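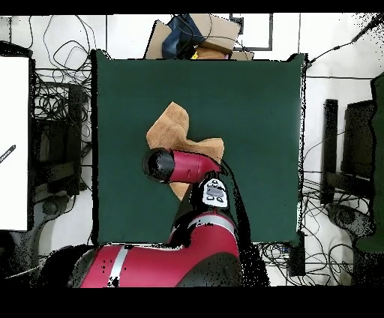
About Zetstead

We try out robot hands. That's the short version, and it's the one we give at parties. The longer version is that Zetstead is a small test shop for grippers, arms, cameras and controllers, and people come to us when they have two or three parts that look equally good on paper and they need to know which one to bolt on.

Spec sheets are great and we read all of them (Raghavendra reads them for fun, on the train). But a spec sheet gives you grip force in newtons and stroke in millimeters, and what you want to know is if the thing can pick up a towel. Or a hair dryer with its cord still attached. Or the towel when the hair dryer is on top of it. Those are the kinds of questions we love, and we've built a whole company around being allowed to ask them all day!

How we got going

Zetstead began with an argument between Shaimaa Zerouali and Muthu Pai over two fingertips. Both worked at the time for a company that put arms into laundries, and they had a gripper with hard fingers and the same gripper with soft pads, and each of them was sure. They stayed late, ran both on the same stack of cloths, and wrote the results on the back of a packing slip. The soft pads did better on the thick cloths and worse on the thin ones, so both of them got to be right, and both of them wanted to know why.

They kept doing it. Other teams in the building heard and started dropping off parts with sticky notes on them. By the time the sticky notes came from outside the building, it was clear there was a job in it. Raghavendra Gowda joined to look after the cameras, Lahcen Radwan came over from machine building to look after arms and mounts, and Fouad Bennani took on controllers and everything with a plug. We're still five people, and we still have the packing slip.

What we test

Grippers are the biggest part of our work. Two-finger, three-finger, suction, soft, and a few that don't fit any of the usual words. We mount them on the arm you plan to use if we have it or can get it, and on the nearest match if we can't, and the report says plainly which one it was.

Arms come second. People ask us about reach and payload, but what they end up caring about is how an arm moves in the last few inches before it touches something. Does it settle or does it buzz? Can it slow down without going stiff? How much does the wrist block the camera's view of the fingers? That last one gets people every time, and it's a lovely thing to catch on a bench before it's been built into a line.

Cameras are where we have the most opinions. We run them from above, from a head position and from the wrist, and we look at color and depth together. Depth is wonderful and also a bit of a mess. Shiny curved parts make it speckle, dark thin parts vanish, and cables do whatever they like. If your camera loses the edge of your own robot, you want to see that early, and we'll show you the raw picture with all its holes in it. We don't clean it up first.

Controllers are last on the list only by alphabet of how often they get asked about, as Fouad would like it noted. He thinks they should be first. A good gripper on a slow controller feels like a bad gripper, and he has changed quite a few minds by swapping one box and leaving everything else alone.

Why so many towels?

Every visitor asks. A towel is one of the best test objects we know. It weighs little, it can't be hurt, and it never lands in the same shape twice. Crumple it and you get peaks that are easy to pinch and folds that are nearly impossible to tell apart from above. Fold it and the problem flips: now there's a clear straight edge, but the cloth lies low against the surface and the fingers have to get under it or pinch from the top.

We use terry in a plain tan on a dark green surface, and we've stuck with that pairing for a long time. It gives the color camera a fair chance, so when a grasp goes wrong we can look at the gripper first and the picture second. When we want to make life hard for the camera, we change the surface and keep the towel.

The hair dryer came in later. Shaimaa wanted something hard and rounded, with a nozzle at one end and a cord that goes its own way. Cords are terrific. They drag, they catch on cloth, and they pull an object around just as the fingers close. We tried a few household things and the hair dryer won easily. It's also red, and when the arm is red too, a camera that leans on color to find the object gets a proper workout. Raghavendra was delighted when he saw where the two ran together on his screen.

A standard gripper comparison is 200 grasps for each gripper, split between crumpled cloth, folded cloth and the hair dryer alone or on the cloth. We reset by hand every time. We did build an automatic reset once, and it was a clever thing, but it dropped the towel in much the same heap over and over and we were soon testing how well a gripper handled that one heap. By hand is slower and we like the results more.

For each grasp we write down whether it held, where it took hold, and what the person at the bench thought. The last one is a free text box and it's the part of the report clients quote back to us. "Came up with the edge only, then the rest followed like a tablecloth" tells you something that a yes or a no doesn't.
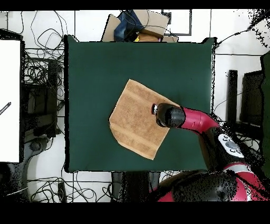
A folded towel is also where the shape of the wrist starts to matter. If the gripper comes in close over the middle of the cloth, the camera on top sees mostly gripper, and whatever plan the software had made a second earlier is the plan you're stuck with. Some teams solve that with a wrist camera, some by coming in from the side, and some by planning once and trusting it. We've run all three on the same bench with the same cloth, and the side approach did better than any of us had guessed. Muthu had put a lunch on it, so Muthu was very happy.

How a visit works

You send us the parts, or you bring them. We like it when people bring them. The first morning goes to mounting and wiring, and Lahcen will want to see your screws before he lets anything near his arms (bring the long ones, he always ends up using the long ones). By the afternoon something is usually moving, slowly, with a hand on the stop button.

From there a normal comparison runs four or five working days. You can stand at the bench the whole time, or sit at the next desk and do your email, or go home and wait for the report. Most people plan to do the second and end up doing the first. It's really hard to look away from a gripper that has almost got hold of something!

We finish with a talk on Friday, at the bench, with the parts still mounted. If you have a doubt about a number, we run it again while you watch. The written report follows the week after. It has every grasp in it, the settings we used, the things we changed midway and when we changed them, and video of the ones worth seeing. The misses are in there too. We think the misses are the best part.

One thing we ask up front: please decide what would change your mind before we start. It can be a single line in an email. It keeps the Friday talk short and friendly.

Some work we've enjoyed

Pultero came to us with a two-finger gripper and four sets of fingertips. They expected the ribbed set to come out ahead on cloth, and it did, but the flat set was so close behind and so much better on the hair dryer that they changed which one ships in the box.

Arnier makes controllers and wanted to know if a faster loop would show up in something you could see. We ran the old box and the new one on the same arm with the same gripper. With crumpled cloth there was very little between them. With the cord in play the new one was clearly calmer, and Fouad has brought this up at lunch more than once.

The Matsuda bench, named after the street our first unit was on, is our own long-running project. We keep 30 grippers on a shelf, some old and some new, and every one of them goes through the same set of towels once a year. It takes up most of January. The point is to have something steady to hold new parts against, and we also just like seeing the old ones again. We plan to publish the full set in 2028, with the data, so that anyone with a green cloth and a bit of patience can check us.

What we don't do

We don't sell grippers, arms, cameras or controllers, and we don't take a cut from anyone who does. We don't hand out badges or scores out of ten. If you ask us which gripper is best, Shaimaa will ask you what you're picking up, and then she'll ask what it's lying on, so have both answers ready.

We also don't do safety sign-off. That's a different job with different training, and we're happy to tell you what to ask for when you go looking.

The place

We have one long room with a white floor, which shows up every dropped screw and every cable. There are plenty of cables. A comparison week means two of everything plugged in at once, and we'd rather leave the last setup connected until the client has signed off on the numbers. Cardboard boxes stay nearby too, for sending parts home in what they came in.

The bench is busiest in the morning. If you'd like to drop by and see it running, come after 2 p.m., when there's time to talk and you can have a go at resetting the towel yourself. It's harder than it looks to crumple something fairly.

Getting in touch

Write to us and say what you're trying to pick up, what you've tried so far and what went wrong. A phone video of the part that went wrong is worth a lot, and it doesn't matter if it's shaky. Muthu reads the inbox first thing and will pass you to whoever on the team is going to be most excited about it — which for anything involving cords is Shaimaa, and for anything shiny is Raghavendra.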